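# 塩ひとつまみが、まだ遠い

家事ロボットはいつ来るのか。毎年きかれる。毎年おなじ答えを書いている気がする。もうすぐ。ただし皿洗いは除く。

今回は台所と町工場、両方を回ってきた。締切まで4日。メモをほぼそのまま出す。

まず台所。Podencombeの試験キッチン。課題は「味つけ」。容器をつかむ、鍋の上まで運ぶ、傾ける、振る、戻す。人間なら5秒、電話しながらでもできる。機械だと、つかむところまでは速い。ここ数年で本当に速くなった。問題はそのあと。

振る、が難しい。どれだけ出たかが見えない。湿気で固まった塩は、最初の3振りで何も出ず、次でどさっと来る。人間は音と手ごたえで加減する。機械は、加減したつもりで20回振る。担当者いわく「味見ができないのが一番つらい」。そりゃそうだ。

だから練習の多くはシミュレーションの中でやる。中なら塩はこぼれても掃除いらず、容器を落としても割れない。照明も台の柄も好きなだけ差し替えられる。ひと晩で何千回。

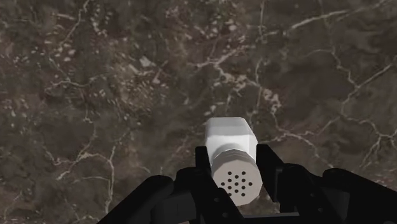

ただ、計算機の中でうまくいった動きが、本物の台所でそのまま通るとは限らない。天板のつや、指先のすべり、ふたのゆるみ。こういう細かいものが全部効いてくる。Podencombeでは実機に移してから、10回に4回は途中で止まったという。止まるだけならいい方で、きれいに動いて、何も出てないのに「完了」と報告することもあるらしい。新人バイトみたいだ。

次、町工場。Jundsideの仕分けライン。こっちは話が早かった。部品の形が決まっている、置き場所も決まっている、床も平ら。夜勤の箱詰めは去年の11月から機械に任せたそうだ。人は減らしていない。検品に回っただけ、と現場の班長。

ところが同じライン、緩衝材を詰める工程だけ人がやっている。紙をくしゃっと丸めて隙間に押し込む、あれ。Fungのアームで試したが、詰めすぎて箱が閉まらない。力を弱めるとスカスカ。結局、ベテランの手のほうが早かっった。

家も工場も、つまづくところは似ている。やわらかいもの、粉もの、量がその都度変わるもの。「適当に」と言われる作業ほど難しい。洗濯物をたたむのも同じ部類で、タオルはいける、靴下の裏返しはまだ無理。

値段の話も少し。Momachは家庭向けの機種を準備中で、まずは貸し出しから始めるという。月額は教えてくれなかった。できることの一覧はもらった。床の物を拾う、食器を下げる、棚から決まった容器を取る。調理は載っていない。「味つけは？」ときいたら、次の世代で、とのこと。次がいつかは、これも教えてくれなかった。

個人的には、拾って下げてくれるだけで借りたい。うちの床を見れば誰でもそう言うと思う。塩は自分で振る。

取材の帰り、駅前の定食屋で味噌汁を頼んだら、しょっぱかった。作ったのはもちろん人間である。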